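I bought the Garnel dish soap refill, the big 2000 ml pouch, at the co-op in Fananville back in May, and I'm only now getting to the bottom of it. So yes, it lasts! It smells faintly of pears and cuts bacon grease faster than the Cudano stuff I used before.
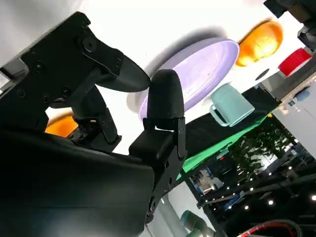
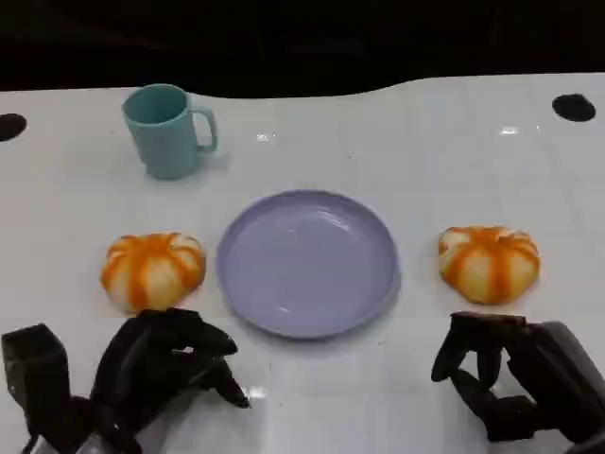

The spout is my one real gripe – it glugs, and then you've got a puddle of soap by the sink. I've started pouring into something with a wide rim first, and a plastic mug like the teal one does fine. For 8 dollars I'd buy it again, spout and all.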